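Plodomik Guide, Section 2: Wiring Jobs

Can a machine do shop chores yet? Some, and wiring is a fun one to try!

1. Set the tray flat.
2. Load job 3134.

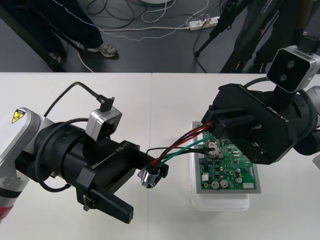 Start slow, because cables flop. Two arms help a lot: with red, black and green wires stretched between the grippers, neither end can wander.

Caution: Cut power before reaching in.

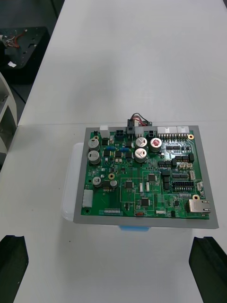
Can it work overnight alone?
Not yet. Stay close by and check each plug by hand.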